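4.2 Cables on shared tables

The second part of our study looks at the tables which belong to no single worker. In the Rudgate office such tables stand at the end of the desk rows, and people bring to them whatever they need for an hour or two. We recorded 558 loose objects on shared tables during the study. Of these, 402 were cables, chargers, plugs or power strips. Paper and cups, which we had expected to lead the list, came far behind.

We call a cable "stored" when it is coiled or tied, and "resting" when it lies open on the surface. The two states are often found close together, even on one table (Figure 3). A resting cable takes more space than its owner thinks — it closes a part of the table for other people, who do not like to move it.
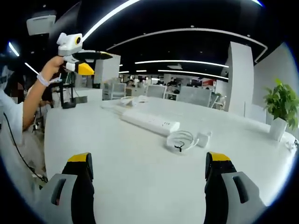

Figure 3. Shared white table with a power strip, a coiled cable with a small black tie, and a loose cable near a plug. A potted plant stands at the far right edge.

Why do workers leave a cable behind when they go back to their own desk? Most of them plan to return to the table on the same day, and they see the cable as a way of keeping the place.

This answer was given in the Rallum office as well, where the tables are smaller and the conflict over them is stronger. There the staff had tried the Trokley box, a lidded tray for chargers, but the lid was soon left open and the cables were put next to the tray. In the interviews several workers told us that 60 minutes is a fair time to leave things on a shared table. The tables themselves did not follow this rule, and on Sunday, when the office was closed, we still found chargers from the working week.

Plants were treated in another way. They were seldom moved during the study, and we did not include them in the count of loose objects.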